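Home Explore Notifications Messages Lists Profile

We use cookies to keep you signed in and to measure traffic. Accept Manage

Spent most of the afternoon at the Vellska open day in Gurville. Posting my notes before I lose them.

Vellska works on software for kitchen robots. The open day was mainly the simulation side, so you spend a lot of it looking at screens. They had one real arm in the lobby handing out pens.

The first talk was on why they train in simulation. The short version is cost. A real practice kitchen takes two people most of a day to set up and reset. The simulated one resets with a key press.

The project is called Miker. They keep a library of 400 kitchens and swap the counters, walls and tiles between them. The small things on the counters get moved too.

Someone asked if the kitchens had to look realistic. The presenter said good enough is fine, and that they would take another hundred plain rooms over one pretty one.

Then they put the kitchen views up on the wall.

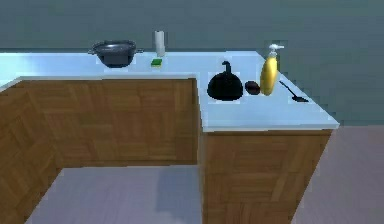
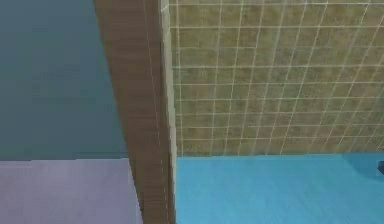 Posted by Rozália Virág
Gurville, April

The long view has the usual counter stuff. Pot, kettle, paper towels, sponge, yellow soap dispenser, spatula over on the right. I liked that there was plenty of clear counter in front of it all.

The close one is mostly a wood post, with teal wall on one side and small square tiles on the other. I asked what use a view like that is. Answer: the robot's software has to cope with views that hold very little, so they don't throw them out.

The blue surface is very blue. A kid behind me asked if you could buy one.

We got to try the task editor. You type an instruction, pick a kitchen and queue it. I typed "put the sponge in the pot" and it was accepted – the queue was long, so I left before mine came up.

Numbers from the handout: each task is run 1,000 times with small changes before anyone looks at the results. Some 10 tasks are in the current set. No success rates on the handout. I asked and was told later this year.

The Kaewsai people had the table next door with grippers you could pick up and squeeze. Heavier than I expected. The soft fingertips wear out and are sold in packs.

Parking was easy, coffee was free, and the second talk ran long. If you go to the next one, do the task editor first. The line only gets worse after 2.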